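**Sorting small parts at Gokora** – 6/20/20

The toy library at Gokora lends 2,742 items, and most of the losses are small ones: wheels, figures, cars shorter than a finger. Its stock manager has spent the months since March replacing lidded boxes with open trays. We spoke at the sorting table.

"A lid hides what went back wrong," she said. "With a shallow tray you read the contents from standing height."

The trays are bought from Kasero in one depth only. She tried a deeper model from Vogler and returned it. "Small cars ended up under everything else. You had to tip the whole lot out to find one."

Each table gets a sheet of brown paper before work starts. It keeps paint marks off the top, and dark wheels or loose axles show up well enough against it. Vehicles are handled one at a time, with the tray kept to one side and clear paper between.

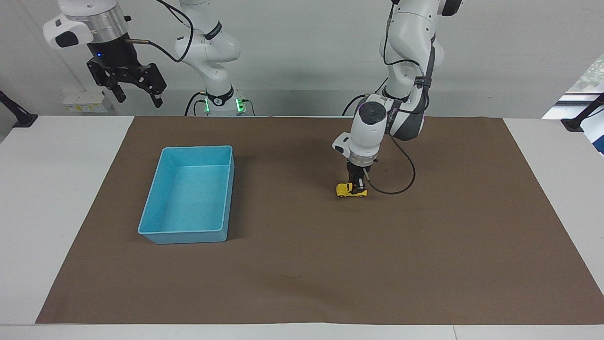
*Yellow toy car and light blue tray on the paper mat.*

The vehicle category stands at 239 pieces, of which 165 were on loan when we talked. Returned cars are checked for wheel play, wiped and put in a tray by size. Color is ignored. "People ask for a small car or a big car," she said. "Color sorting looks tidy and slows the counter down."

She replaces a tray when the rim splits. Scuffs on the floor of it are left alone. The next category to move over is Floto, the bath toys, which need two days on the drying rack before they can be stored.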